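Keeping warm without the boiler on all day

I said in May that I would write up how the first winter in the Rirnside house went, and then I didn't do it. The weather is turning again, so I have gone back to my notebook and pulled out the parts that might be of use to anyone else living in an old house with high ceilings and not much money to spend on it.

The house is the end one of a row. It has solid stone walls, two chimneys, a slate roof and a back extension that was put up on the cheap in the seventies. The boiler was already old when I moved in. Boris Malý, who services most of the boilers on our side of Flokness, looked at it in the first week and told me it would see out another few years if I didn't ask too much of it. So I decided not to ask too much of it.

My gas bill for the coldest quarter came to 1562 units on the meter. I don't know if that is good. Silvia Štefanec two doors along has the same size of house and wouldn't tell me hers.

Curtains and doors first

The cheapest thing I did was to hang a curtain over the inside of the front door. I used an old pair of lined curtains from the previous house, sewn together along one edge, on a pole that swings with the door. There is a gap under that door you can see daylight through. I had tried brush strip on it and the step is too uneven for the brush to meet it.

For the sash windows I bought a roll of Drurkix, the grey foam stuff with the sticky back. One roll does two windows. It went on easily enough in the bedrooms and came off again in the kitchen within a fortnight, where the frame gets damp. I have since cleaned that frame with sugar soap and let it dry for a whole day with the fan heater on it before trying again, and the second lot has held.

The loft hatch had no insulation on it whatsoever. I glued a square of board to the back of it. It took less time than finding the glue.

The chimneys I was slow about. The front room one is in use, but the one in the back bedroom isn't, and the draught coming down it was strong enough to move the paper on the desk. You can get a chimney balloon, or a thing like a big disc of felt on a stick. I got the felt. Remember to leave a label on the fireplace so that someone doesn't light a fire under it years from now. Mine is a luggage label tied to the grate.

Heating one room

From November I heated the front room and let the rest of the house look after itself. The stove in there is a small Matoušek that came with the house. It burns wood only and it wants dry wood. I bought a load in October from a man who swore it had been under cover for two years, and it hissed. Most of that load is still in the shed and should be fine for this winter.

I light it at four in the afternoon. By six the room is comfortable and by eight I am usually taking a jumper off. If I leave the door to the hall open the warmth goes straight up the stairs, which sounds like a good thing until you notice that it goes up the stairs and out through the landing ceiling. I keep the door shut now until an hour before bed.

The boiler came on for 30 minutes in the morning and again for an hour in the evening, with the thermostat low. In the two very cold weeks in January I gave up on this and ran it all day. I was worried about the pipes in the extension, and it is no good being clever about gas if you end up with a flooded kitchen.

Sleeping in a cold bedroom

People ask about this more than anything else. I grew up in a house where there was ice on the inside of the windows, so a cold bedroom doesn't bother me so long as the bed is warm. The main mistake I made last winter was to buy one very thick duvet. It was too hot by two in the morning, and when I pushed it off I was freezing.

What worked was several thinner layers. A flannelette sheet underneath, an ordinary duvet, then a blanket, and anything quilted on top of that if the night was bad. You can pull one layer down and leave the others. It also means each piece fits in my washing machine, and the big duvet never did. I had to take that to the launderette in Flokness and sit there with it.

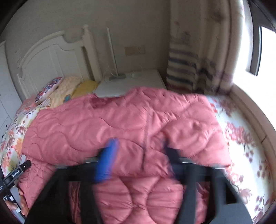 Pink quilting over the flowery bedding.

Jozefína Trnka, who used to make up the beds at a guest house, told me that it matters what is under you as much as what is over you. I hadn't thought about it. The mattress I have is a sprung one and it does get cold from below. I put a folded wool blanket between the mattress and the sheet and the difference was plain the same night. The blanket was from a charity shop and has a moth hole the size of a penny, which makes no difference where it is.

Hot water bottles I am in favour of. I have two. One goes in where my feet will be, half an hour before bed, and the other goes in the middle and gets taken out when I get in. Check the date on the bottom, there is a little flower stamped in the rubber that tells you the year. I had one from my mother's house that was far too old and I cut it up so I wouldn't be tempted.

Electric blankets I haven't tried. Žofie Slanina has one on a timer and says she wouldn't be without it, and the running cost sounds low. I may get one this year.

Damp

This was the part I got wrong. If you stop heating a room and you sleep in it with the window shut, the water has to go somewhere. By Christmas there was black mould in the corner behind the wardrobe and along the bottom of the window. I wiped it off with the spray from the hardware shop and moved the wardrobe a hand's width off the wall. Then I started opening the window for ten minutes every morning, even when it was frosty, with the door shut so the rest of the house didn't suffer.

I also stopped drying washing up there. A full load on the airer puts a surprising amount of water into a room. It now goes on the pulley in the kitchen, near the cooker, and I run the extractor.

Beds need to air as well. I was making mine as soon as I got up, which traps the damp in. Now I turn everything back towards the foot and leave it until I have had breakfast. Padded things take longest, so I give those a shake and turn them over if I am passing. 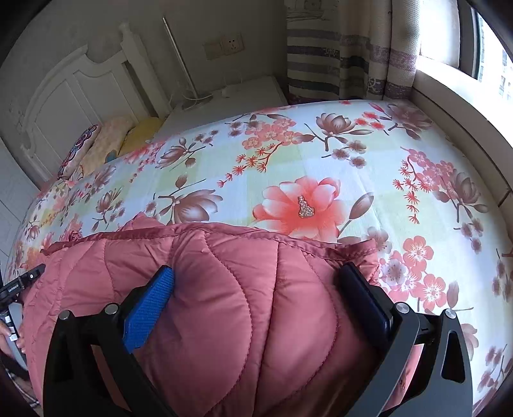 What I spent

I am not going to list every item, but the Drurkix, the felt for the chimney, the board for the hatch and the curtain pole came to just under £100 together. The wood was a good deal more than that and I regret half of it. The stove was swept before I lit it, and that should be counted too, though I would have had to do it in any case.

If I were starting again with the same money I would do the hatch and the chimney in the first week and leave the windows until I had lived with them for a month. The window I thought was the worst wasn't. The cold in the back bedroom was nearly all chimney.

This winter

Zdeňka Murín is coming to look at the extension roof. It is flat, it has no insulation that I can find, and the kitchen loses heat faster than anywhere else in the house. She has already warned me that it might be better to replace the lot than to go on patching it. I will wait for the price before I have an opinion.

I am also going to try thicker lining on the bedroom curtains and a shelf over the front room radiator. And I have ordered wood from somebody else, delivered in summer this time, 8 bags to begin with so that I can see what it is like before I commit to a full load. I split a piece yesterday and it looked dry all the way through.

If anyone has managed to get brush strip to sit properly on a worn stone step I would like to know how.

Recent posts
The shed roof, part two
Green tomatoes and what I did with them
Walking to Flokness by the old road
Getting the chimney swept
A shelf for the pantry
Slugs again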